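Zanness comms room - network cabinet check, September

Walked by: Kheri Mosoti
Started 7:40 am, both racks

1. Door lock and badge reader
OK. Reader slow to wake, second swipe every time.

2. Labels on patch leads
Fail. Top panel fine, bottom panel half missing. 39 leads with no label at either end. Old Grultent stickers still on a few, ignore those, numbering is dead.

3. Uplinks, primary and backup
Both lit. Backup never tested under load as far as I can see in the log. Needs a window after hours. 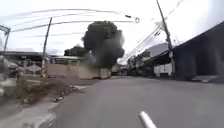
Mwajuma Owino: backup was tested in the spring, I pulled the primary myself and it failed over fine. Wasn't logged, my fault. Still want it redone before the new switches go in.

OK, leaving as open.

4. UPS
Self test passed. Load at 80 percent, too high for me. Move the old file server off it or get a second unit. Battery date sticker unreadable.

5. Airflow
Blanking plates missing, rack B, four slots. Cables hanging accross the rear fans, tied back for now.

6. Fiber tray
Bend too tight at the left corner. Dust caps off on the spare ports. Put caps on, didnt touch the bend, that one is for Zoila Ríos. 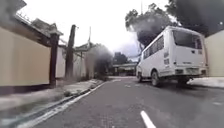

7. Switch config backups
Core yes, access layer no. Last good copy is from before the VLAN change, so no use to us. Run by hand today, schedule still to be fixed.

8. Grounding
Strap on rack A loose. Tightened. Rack B good.

Open: 2, 3, 4, 5, 6, 7
Recheck once labels are in. Spare key back with Upendo Mwakyusa.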